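Vetau sorting cell: progress report to the Sodow Fund, June

This is our second report on the cap sorting work at the Drostura returns room, and I'm glad to say it's a cheerful one. The two-arm cell is now sorting caps by colour on most shifts. Of the 234 caps put through it in the last test week, roughly 80 per cent went into the correct bin without anyone stepping in. Soft fabric is hard work for a gripper - a cap never lands the same way twice - so we are very pleased with that.
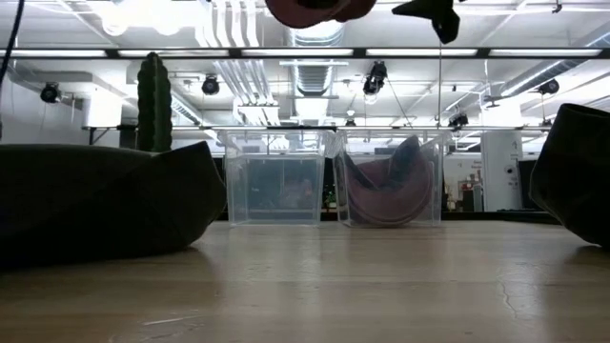 One of the packers, asked for a view at the Friday meeting, said the arms were welcome to the sorting so long as the checking stayed with people, and that wrists were a good deal less sore by the end of a shift. Several others wanted to know whether the spare time would be filled with heavier jobs. We took that seriously and have agreed with Shim, who run the floor, that it goes into repairs and relabelling, which staff had asked to learn.

Training has gone better than we dared hope! Everyone on the day shift can now stop the cell, clear a dropped cap and start it again.

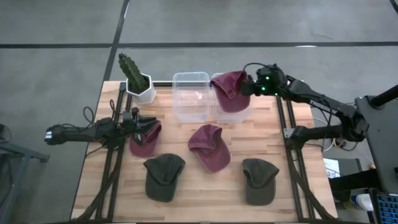 The evening shift is further behind, with 35 hours of practice logged against 47 on days, and we'd like to put that right before adding any new stock types. We also still need a better way of handing over faults between shifts. At present it's a notebook, and it goes missing.

Next quarter we plan to try knitted hats, and to have two packers help write the sorting rules. Spending is on budget.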